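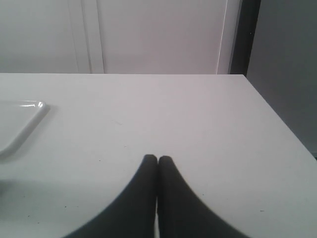
The White Tables

Gallery by Khairul Chong

The packing and sorting room at Jondwood was refitted in May. The old benches were dark and deep, and small parts got lost on them. They were replaced with plain white tables and shallow white trays, and most of this page is about those, with a few of the shelves, the lamps and the work that goes on there.

Captions are in the order of the walk from the street door to the back window. Click any thumbnail on the site for the larger version.

THE ROOM

The street door, morning
The door opens inward, so the first table had to be set farther back than we planned. The coat hooks moved to the left wall to make up for it.

Before the refit
One of the old benches, taken the week they went out. The top had been varnished several times and was nearly black at the front edge where people leaned on it.

Floor marks
Tape laid down to test the spacing. We tried three layouts with tape before carrying anything in, and kept the second one with the aisle made a little wider.

Walls, first coat
The walls had been green up to shoulder height. It took two coats over a primer to cover, and a third behind the radiator.

Back window
The window faces north and the light is even for most of the day. The blind is only used in late afternoon in summer.

THE TABLES

Tops waiting against the wall
The tops came from Sung separately from the legs. They were stored on edge with cardboard between them for nine days before the floor was ready.

Fitting a leg
Each leg takes four bolts. The feet screw in and out for leveling, and on this floor they all needed it.

Level check
The room slopes toward the drain under the sink. The table nearest the sink has its feet out almost all the way on one side.

A matte top
We asked for matte and not gloss. A shiny top throws the lamps back in your eyes, and small clear parts are hard to find in the glare. Matte does show smudges if you look along it, and it needs wiping more often.

Color through the day
Two views of the same table at 8 a.m. and 4 p.m. In the morning the white looks slightly blue. By afternoon it has gone warmer, more of a pinkish gray toward the far side.

Specks
Dust and grit show up right away on white. That was a complaint in the first week. It is now the thing people say they like, as a dark crumb on the table gets wiped up before it ends up in a box.

Corner detail
The corners are only slightly eased. People have bumped a hip on them, and we may round off the two that stick out into the aisle.

THE TRAYS

Stack of trays
There are 11 in use and a few spare. They are shallow, white and rectangular, with a raised rim all the way around and rounded corners so that a cloth reaches into them.

Rim
The rim has more shine than the tabletops. It picks up a bright line from any lamp, and that line is useful. White on white would otherwise be hard to make out at a glance.

Tray at the left
Most people here keep the tray on the left side of the table and work to the right of it. Two people are left-handed and do the reverse. There is no rule.

Set at an angle
A tray turned slightly toward the chair is easier to reach into than one lined up with the edge of the table. You will see them at all sorts of angles.

Sorting buttons
An order from Nemard, shell buttons in four sizes. The sizes are tipped into a tray together and picked out by hand into paper cups.

The same order, later
The smallest size done. The largest goes quickest, so it is left for last.

Washing up
Trays are washed in the sink at the end of the week and stood on the rack. They drain better on the long side.

Scratched tray
One of the spares. Somebody cut tape in it with a craft knife. It is kept under the sink and used for catching drips.

SHELVES AND SUPPLIES

Box shelf
Flat boxes, smallest at the top. The labels face out now. They used to be on the lid side, and you had to pull a box to find out what it was.

Tissue
Tissue paper comes 500 sheets to a pack. One pack stays open on the shelf at table height and the rest are up top.

Tape guns
Hung on pegs by the window. The red one jams.

Scale
The scale has its own small table, away from the fan. It reads in grams and ounces, and somebody always leaves it on ounces.

Order 461
A mixed order for a shop in Ilville, laid out before packing. Thread, hooks, two kinds of ribbon and a box of blunt needles. The ribbon was repacked once – the first box was too tight and creased it.

LAMPS AND LIGHT

Old strip light
Taken down in the second week. It buzzed, and one end had gone yellow.

New lamps, from below
These hang a bit higher than the maker suggests. Any lower and the shadow of your own hand falls across the tray.

Gray patch
With one lamp off, the near left part of a table goes slightly gray and cool. It is a soft shadow and does not come off with a cloth, though it has been tried.

END OF THE DAY

Wiping down
Warm water with a little dish soap, then a dry cloth. No scouring pads on the tops.

Swept floor
The sweepings are checked for buttons before they go in the bin. There are usually a few.

Trays left out
Unfinished work stays in its tray overnight with a slip of paper saying what it is. Finished trays go back on the rack.

Light switch
The switch is on the wrong side of the door and has been for as long as anyone remembers. Moving it was in the plan for the refit, but the wall there is brick, and the quote came in too high.

NOTES

The tables are still sold in this size. The trays are from the same supplier but the depth has changed – the newer ones are a little deeper and will not nest with ours, so measure first if you are adding to a set.

Prints of the room pictures can be ordered through the Jondwood counter. Please give the caption title, as the pictures are not numbered.

More pages: Ribbon Wall / Yard and Loading Door / Ilville Market Stall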